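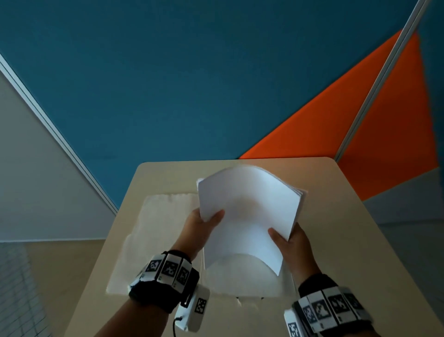

About us

Hello, and thanks for clicking on the page most people skip! I'm Napaporn Srithong and I run the Hutau Short Film Festival, four days of short films every July in Fastalport, in whatever rooms will have us. We're a small outfit and we like it that way, although I wouldn't say no to a bigger projector.

How it started

I'd been driving two hours each way to see short films on a proper screen, and on the way home one night I missed my turning, ended up down by the harbour and parked outside the old Starnska net store. It had a sloping floor and a blank end wall painted white. You can guess the rest. I rang the owner the next morning, and he said we could have it for a weekend so long as we swept up afterwards and didn't park across the slipway.

That first year we showed 19 films, to an audience that was mostly my family and a walking group who'd come in out of the rain. The walking group still come, I'm glad to say, and they have very firm opinions about animation.

The name puzzles people. Hutau was the title of the first film anybody ever sent us, a seven-minute thing with no dialogue set on a ferry, and I loved it so much that I asked the director if we could borrow the word. She said yes and then asked for it back two years later as a joke (I think it was a joke).

What we show

Anything under half an hour. Drama, documentary, animation, the odd music film, and things I can't put a label on and have given up trying. Last year we had 692 films sent in and room in the programme for 90, so please don't take it to heart if yours didn't get through. Every film is watched all the way to the end by at least two of us. If we disagree, it goes to a third person, and if we're still disagreeing it gets talked over at great length at my kitchen table, usually with soup.

We don't have a theme. We tried one in our third year (it was "Bridges") and got a great many films with a bridge in them.

Where we show it

The net store is still the main venue and seats 100 if everyone's friendly. Bring a cushion, the benches are hard! The late programme is at the Tsolakis, the café on the corner of the market square, where the screen comes down in front of the cake counter at half past eight, so order before then. On Saturday morning there's a family programme in the library, and you can leave halfway through without anyone minding.

All of it is within ten minutes' walk. The net store has level access from the slipway side, and there are captions on every film in the programme. If you need a seat saved near the front or by the door, send us a line and it'll have your name on it.

Paper programmes

Yes, we still do them! We tried going without one year and heard about it for months. You'll find them at the library, the ferry office and the Tsolakis from the middle of June, and at the door on the night. 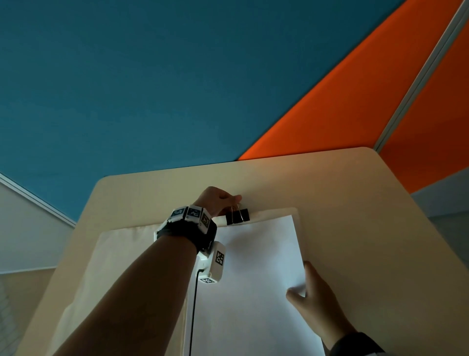 Paper and a binder clip

Who pays for it

Tickets, mostly, plus the entry fees, which we keep as low as we can and don't charge at all to anyone under 21. A few shops in town take an advert in the programme. I don't draw a wage from the festival; my day job is subtitling, which explains the captions and also my habit of reading your film out under my breath while I'm watching it. Sorry to anyone who's sat beside me.

If we make anything over, it goes on travel for filmmakers. We can't cover long flights, but we can usually manage a train and a couple of nights with a local family, and breakfast tends to be enormous.

Sending us a film

Entries for next summer opened on 8/10/21 and they'll stay open until the end of February. One film per person, please, and do check that your link works on a computer that isn't yours. We don't mind at all if it's been shown elsewhere, and we don't mind if it's your first. You'll hear from us by the end of April either way, in an email from a human being, generally me, generally late at night.

Getting in touch

Use the form on the contact page, or leave a note for me behind the counter at the Tsolakis. If you'd like to help out over the festival weekend, say which evenings you're free and whether you're happy carrying benches.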